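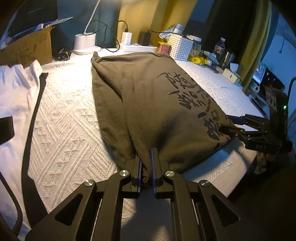

Fillar es un método de aprendizaje por imitación para el plegado bimanual de prendas de vestir a partir de demostraciones humanas registradas con pinzas de mano. El método aprende una política visuomotora que predice, a partir de imágenes y de la apertura de las mordazas, secuencias cortas de desplazamientos relativos para dos efectores finales. Su unidad básica de análisis es el pellizco: el cierre de dos dedos paralelos sobre un pliegue de tela, que forma entre ellos una cresta estrecha, como ocurre con la sudadera verde oliva apoyada sobre una colcha blanca con relieve. Cuando la segunda pinza sujeta a la vez el borde derecho de la prenda, el sistema etiqueta el intervalo como agarre doble y lo trata como un estado propio, con una función de pérdida distinta de la empleada para el agarre simple.

Antecedentes

La manipulación de objetos deformables plantea dificultades que no aparecen con los cuerpos rígidos. La configuración de una prenda carece de una representación de baja dimensión, los pliegues ocultan parte de la superficie y un mismo movimiento puede producir resultados diferentes según la fricción con el apoyo. Los métodos anteriores basados en la detección de esquinas exigían por lo general una prenda extendida y un fondo uniforme. Fillar se planteó para entornos domésticos sin preparar, con camas, mesas y sofás como superficies de trabajo.

Recogida de datos

El conjunto de entrenamiento, denominado Irkdale, consta de 461 demostraciones grabadas en 40 viviendas. Cada operador maneja una pinza en cada mano. No se retiran los objetos del entorno ni se fija la iluminación. Los estampados de gran tamaño se conservan en los datos, aunque los pliegues deformen su trazado, ya que proporcionan textura útil para estimar el movimiento de la tela. Las demostraciones con pérdida prolongada del seguimiento de la pose se descartan antes del entrenamiento.

Arquitectura

La política emplea un codificador visual compartido por las dos pinzas y un decodificador de difusión que genera las acciones de ambas de forma conjunta. Las poses se expresan respecto a la posición actual de cada pinza, y se añade la transformación relativa entre las dos. Un módulo auxiliar, Salian, estima si hay tela entre las mordazas a partir del recorte central de la imagen y de la apertura medida. Su salida no gobierna directamente el cierre – solo pondera la pérdida durante el entrenamiento – y se elimina en la fase de ejecución.

Evaluación

La evaluación se realizó en un sistema de dos brazos con pinzas de geometría equivalente a las de mano. Se efectuaron 191 ensayos con seis tipos de prenda, ninguna de ellas incluida en el entrenamiento. Un ensayo se consideró válido si la prenda terminaba en forma aproximadamente rectangular, sin mangas fuera del contorno y sin intervención humana. La variante completa superó a la versión sin etiquetas de agarre doble en todas las categorías, con la diferencia más marcada en las prendas gruesas de manga larga. La supresión de la transformación relativa entre pinzas degradó sobre todo los pliegues simétricos, en los que ambas deben avanzar a la misma velocidad.

Limitaciones

El fallo más frecuente es el agarre de varias capas cuando la tarea requiere solo la superior. También se han descrito capturas accidentales de la ropa de cama, en especial sobre tejidos acolchados, cuyo relieve puede confundirse con un pliegue de la prenda. El método no incorpora detección táctil y no se recupera de forma fiable si una manga queda atrapada bajo el cuerpo de la prenda.

Desarrollo posterior

Una extensión llamada Clivora, presentada en julio, sustituye el recorte central por una máscara de segmentación de la tela. Mantiene el formato de datos de Irkdale y admite los mismos archivos de calibración. Los pesos de ambas versiones no son intercambiables.

Última revisión: 22 de diciembre de 2024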